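Search this site
Enter your search
Go

Speaker notes: How long is a long game?
Hywel Trevor, evening talk, 9/25/20
(Slides are with Carys Vaughan. Ask her if you want them, they don't say much without the talking.)

SLIDE 1. Title
Say hello. Thank Carys for the room and the projector cable. Mention that questions can come at any point, I'd sooner be stopped than have people sit on them.

Say at the start what I'm arguing. I don't trust the number of hours printed on the box, or on the store page, and I don't think you should either. I have bought games on the strength of that number since I was at school and I would like some of my evenings back.

SLIDE 2. The Lokska claim
Read it out slowly: "Over 400 hours of adventure."
Pause here.
Ask who has played Lokska. Ask who finished it. Keep the hands up, then ask whether any of them spent 400 hours doing it.

I finished the main story in 44 hours, and I'm slow. I read the notes on desks. I get lost in sewers. So where is the rest of it? The publisher, Phillips, doesn't say. There is no footnote. I wrote to their support address in May and was told that play time "varies with play style", which I knew.

Be fair: there are side jobs, fishing, a card game, and a second run on the hard setting with the same map and tougher wolves. If you count the second run, and then count waiting for the boats, perhaps you get there. I'd like to see the person who did.

SLIDE 3. What counts as an hour
Three sorts of hour get added together as if they were the same.
- Hours where something new turns up. New place, new enemy, a new thing you can do.
- Hours where you repeat what you already know, and it's still good. Racing games live on this. Nothing wrong with it.
- Hours where you walk back.
Lokska has a lot of walking back. The horse arrives late and won't go down stairs.

Don't get stuck on the horse. Last time I did ten minutes on the horse.

SLIDE 4. Map size
Same trick, different unit. Bresmont was sold on having a map twice the size of the first game. It does. Gwilym Lloyd lent me both and I went back and forth between them over a wet week.

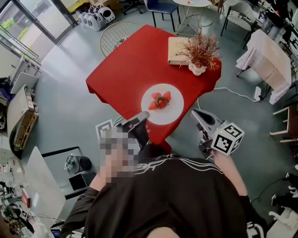 The second map is bigger mainly in the north, and the north is moorland. It's nice moorland. The fog is well done. But there are 2 villages on it, and one of those is shut until the last chapter. The old Bresmont had less ground and something behind most of the doors.

Show the two maps side by side here. Leave them up for a bit. Let people find the empty part themselves.

If someone says empty space is good for mood: agree, up to a point. I liked the first crossing. I did that crossing 22 times because the blacksmith is on the wrong side of it. Mood wears off.

SLIDE 5. Why they do it
My guess, and say clearly that it's a guess. A number is easy to put in a trailer. "The writing is good" is hard to prove in thirty seconds, and every game says it anyway. A big number looks like a fact.

The other part is price. We all grumble when a new game costs what it costs, and the first thing many of us do is divide the price by the hours. I do it. I've done it in a shop, out loud, in front of my sister. A short game looks dear on that sum and a padded one looks like a bargain. So we asked for this, partly. I'm not sure how large the "partly" is.

Britt-Marie Tveit disagrees with me here and has said so by email at some length. Her point is that a lot of people buy one game a year and want it to last, and that padding is company when you come in tired from work. I think that's the best case for it. I still don't see why it has to be sold to us as adventure.

Stop for questions if the room looks restless. Water.

SLIDE 6. Reviews don't help much
Reviewers get the game early, in a hurry. They play the main line, fast, and then guess at the rest. You can tell by how many reviews repeat the figure from the press sheet with the word "easily" put in front of it.

Player forums are better but odd in their own way. The people who post their hours are the people who have a lot of hours. Anyone who gave up after the first castle has gone off to do something else and isn't posting.

Even the clock inside the game can't be relied on. Mine says I played Bresmont all through one night. I'd left it paused and gone to bed. 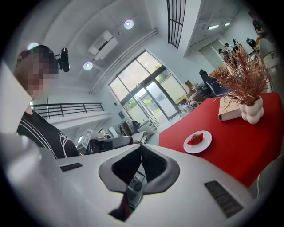

Loltberg Video Games Club: Talks and Workshops

SLIDE 7. Achievements and the last tenth
Short one. Completion lists are where the big numbers come from, as far as I can work out. Collect all the feathers. Light all the lamps. Someone at the studio places them in an afternoon and it takes you a month.

Ynyr Ifans lit all the lamps in Lokska. He's promised to speak for two minutes about whether it was worth it. I don't know what he's going to say. If he isn't there, skip to slide 8 and don't try to do it for him.

SLIDE 8. What I'd like instead
I haven't got a grand plan. A few things that would annoy me less:
Tell me how long the main story took the people who tested it. Give me the shortest and the longest.
Tell me whether I can save anywhere. That matters more to me than the total, and it's hardly ever on the store page.
Stop counting the second run.
If there's an hour of unskippable talking at the start, say so.

Someone usually says "just wait for the videos". Yes, you can watch somebody else play for an afternoon before you buy. By then you've seen the good bit, and you've spent the afternoon.

SLIDE 9. A game I can't make fit
Own up to this one, it's only right. The first Bresmont took me far longer than Lokska and I'd not cut any of it. I've tried to work out why and my answers don't agree with each other. The doors, probably. The music. I was also off work with a bad back and had nothing else on, so perhaps my judgement is no good.

If anyone asks whether this undoes the rest of the talk, say maybe a bit.

SLIDE 10. Questions
Likely ones:
Online games? Left out on purpose. There's no end to them, so the sum can't be done.
Are short games better? No. I've played short ones that dragged terribly.
Is the Lokska sequel worth ordering now? I wouldn't. The page already has a number on it.
Have I ordered it? Yes.

Give Gwilym his discs back before he leaves. Chairs to go along the back wall.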